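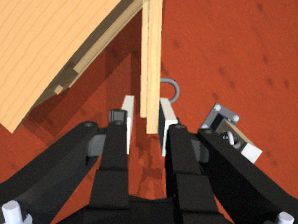 Nistor Opens Its Second Branch, and I Get to Run It!

Brondham, November 14, 2018

Well, the keys are in my pocket and the sign is up. As of this morning, Nistor has a second branch, right on the main street in Brondham, and I'm the very proud (and slightly tired) franchise owner behind it.

My name is Bríd Ó Briain. If you've lived near here a while you may know me from the building supply counter in Trolton, where I worked for 29 years until the place closed in August. I had a good cry, then I had a long think, and then I called Finbarr Buckley.

Finbarr started Nistor in Didisby with one van and a phone that he answered himself. It's a home repair and odd-job service — sticking doors, dripping taps, shelves, gutters, the stuff that sits on your list for months. I'd been sending customers his way for years, so when he told me he was looking for someone to take the name to a new town, I think I said yes before he got to the part about money.

The money part was scary, I won't pretend otherwise. I put in my severance, the bank put in the rest, and I spent most of the fall learning bookkeeping at my kitchen table. Finbarr drove over twice a week to go through the scheduling system with me, and he was very patient about it.

"Bríd knows more about what breaks in people's houses than anyone I've met," Finbarr says. "I'd have been daft to let her go and work for somebody else."

We're opening with 5 repair people, all local, and two of them are old coworkers of mine from Trolton (hi, both of you, please be on time). Between us we'll cover Brondham and the villages out toward the Didisby road. We dropped 700 leaflets through doors last week and already have 146 bookings in the diary, so if you want something fixed before the holidays, please call soon!

Small jobs are welcome. There's no call-out fee inside the town limits, and you'll get a price before anyone picks up a tool. For bigger work, like kitchens and bathrooms, we'll come and look first and send a written quote.

The office is open from eight until five, and the coffee is on. Come in and say hello, even if nothing is broken — I'd love to see some familiar faces.

Press contact: Bríd Ó Briain, Nistor Brondham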